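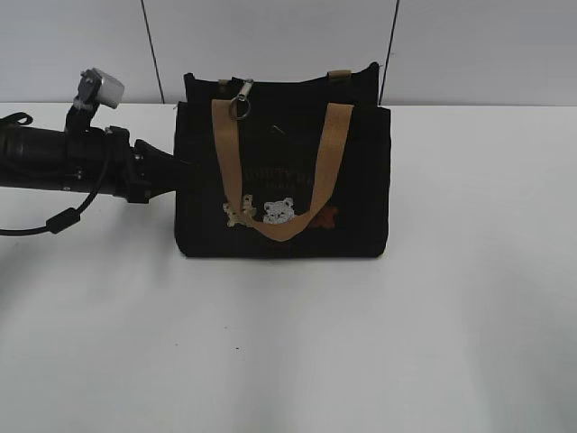

Cuaderno de taller, muestras textiles. 13 de julio

Continúa la revisión de la bolsa pequeña de lona para Skiltora. Quedan abiertos tres puntos de la ficha: estabilidad en vacío, remate del canto superior y anclaje de las asas. En mesa blanca, la pieza negra se sostiene de pie sobre su fondo plano, algo más ancha que alta, y la trasera sube más que el delantero. La diferencia de altura no figura en el patrón que mandó Drullon. Hay que comprobar si viene del corte o del montaje; de momento se anota como desviación y no como defecto.

Estabilidad

Criterio provisional: la bolsa debe quedar vertical sin relleno y sin apoyo durante toda la lectura. Carga de ensayo en el fondo, 200 g, repartida con saquito. No se usa cartón de refuerzo en esta serie. Si el cliente lo pide, se recalcula el fondo y se cambia el orden de costura (primero base, luego laterales), con lo que la ficha actual deja de valer.

Las esquinas superiores hacen algo de pico. Natália Machala propone bajar el canto trasero hasta igualarlo y sobrecoser todo el perímetro. Prefiero medir primero las piezas cortadas que quedan en el cajón de Kolář, porque si ya salen desiguales el sobrecosido solo tapa el problema.

Costura y asas

El tejido base es mate y recoge pelusa con facilidad. En los pliegues del canto se ve más que en el paño liso y les da un tono grisáceo. Cepillar antes de cualquier comparación de color; la última vez se dio por desteñida una zona que solo estaba sucia.

El canto va en pliegues paralelos y a media altura uno se mete hacia dentro y forma una arruga con aspecto de bolsillo. Revisar tensión y prensatelas. La cinta es de color tostado, con ligamento tipo esterilla bien marcado, y los extremos sueltos están deshilachados. Junto a ella asoman unos hilos crudos y verdosos, quizá de un ribete. El estampado oscuro con motivo pequeño rojizo se deja fuera de esta ficha; va en la de forros y combinaciones, pendiente de código. 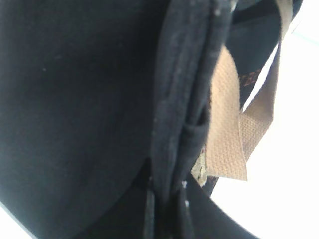
Pendiente

1. Medir delantero y trasera en las piezas sin montar. Anotar tolerancia real, no la del patrón.

2. Cortar cinta nueva en caliente y comparar el extremo con el corte a tijera. Guardar ambos en sobre, rotulados.

3. Repetir el pliegue del canto con menos tensión de hilo superior. Un solo cambio por probeta.

4. Ensayo de tracción del asa: 6 probetas, mismo lote de hilo. El equipo de Forovlow está libre a partir del mediodía. El ciclo largo queda fijado en 4,000 repeticiones; la probeta de marzo pasó de más de 1,910 sin rotura, pero llevaba otro refuerzo y no sirve como referencia.

5. Pedir a Drullon el patrón con márgenes de costura dibujados. El archivo que tenemos solo trae la línea neta.

No enviar nada a Skiltora hasta tener cerrados 1 y 3. El color de la cinta lo confirma Natália con la carta física.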